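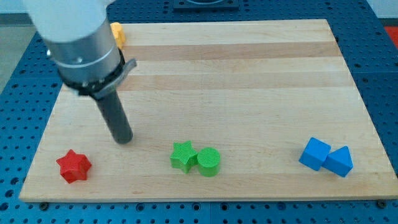

¿Por qué una tabla de madera se tuerce si nadie la ha tocado?

Porque la madera sigue tomando y soltando humedad del aire después de cortada, y cuando una cara lo hace más rápido que la otra, las dos caras ya no tienen la misma medida.

Con esta pregunta empezamos la unidad 3 del curso de introducción a la carpintería. Estos apuntes acompañan la clase y no la reemplazan. Pido disculpas si alguna expresión suena extraña: el español es mi tercera lengua, y los términos de taller cambian mucho de un país a otro. Donde yo escribo «cepillo», algunos de ustedes dirán «garlopa», aunque la garlopa es, en sentido estricto, el cepillo largo.

1. Los tres sentidos de la madera

La madera no se mueve igual en todas las direcciones. Conviene distinguir:

Sentido longitudinal, a lo largo de la fibra. El movimiento es tan pequeño que para muebles lo dejamos fuera del cálculo.
Sentido radial, desde el centro del tronco hacia la corteza. El movimiento ya se nota.
Sentido tangencial, siguiendo los anillos. Es el mayor de todos, y en muchas especies llega cerca del doble del radial.

De esta diferencia entre radial y tangencial viene casi todo lo que nos molesta en el taller. Una tabla cortada tangencialmente, al secarse, se acanala hacia el lado de la corteza. Un listón cuadrado puede terminar en forma de rombo. El disco entero de un tronco se raja desde el borde hasta el corazón.

2. Encolar tablas para hacer un panel

Cuando necesitamos un panel ancho, unimos varias piezas estrechas por el canto. Cada pieza se mueve por su cuenta, y el error de una queda repartido entre las demás. Sobre la colocación de los anillos existen dos escuelas. La primera alterna las testas, una con la curva hacia arriba y la siguiente hacia abajo; el panel queda ondulado pero en general plano. La segunda pone todas las curvas hacia el mismo lado y confía en que el bastidor o los tornillos sujeten el arco, que es único y más fácil de controlar. Yo enseño la primera para piezas sueltas y la segunda para tableros de mesa.

Antes de poner cola, miren la dirección de la fibra en el canto. Si dos piezas vecinas la tienen opuesta, el cepillo va a arrancar fibra en una de las dos cuando limpien la unión. Marquen cada pieza con un triángulo grande de lápiz que cruce todas las juntas – así se puede volver a armar el orden aunque se caigan del banco.

Los cantos deben tocarse en toda su longitud sin presión. Los sargentos sirven para mantener las piezas en su lugar y no para cerrar un hueco.

3. Ejercicio de cálculo

Un panel tiene 53 cm de ancho. Suponemos que el ancho cambia un 3 % entre el verano húmedo y el invierno con calefacción. ¿Cuánto espacio hay que dejar?

53 × 0,03 = 1,59 cm

Es decir, casi 16 mm en total. Si el panel va fijado en el centro, corresponden casi 8 mm a cada lado. Quien lo atornille rígido en los dos bordes tendrá una grieta, o un bastidor abierto por las espigas.

Para la entrega de octubre: repetir el cálculo con un panel de 25 cm y un cambio del 5 %, y dibujar la sección con la ranura del tornillo.

4. Acabado

Se aplica por las dos caras, también por la que no se ve. He visto mesas barnizadas solamente por arriba que en una temporada tenían forma de teja. El aceite frena poco la humedad y el barniz la frena más, pero ninguno la detiene del todo. Las testas absorben mucho más que las caras – den allí una mano adicional.

Comentarios

Folasade Adeleke: Profesor, en el ejercicio del panel de 25 cm, ¿el resultado se redondea hacia arriba?

Osaze Uzor: Sí, Folasade, siempre hacia arriba, al milímetro entero. Un poco de holgura no hace daño.

Delyth Griffiths: En mi taller alternamos las testas también en las mesas y no hemos tenido problemas. Supongo que depende de la especie.

Zainab Odukoya: Falta decir cuánto tiempo dejar la madera dentro del taller antes de cortarla.

Contacto: Osaze Uzor, Taller Escuela Prukgate | © Taller Escuela Prukgate | Volver arriba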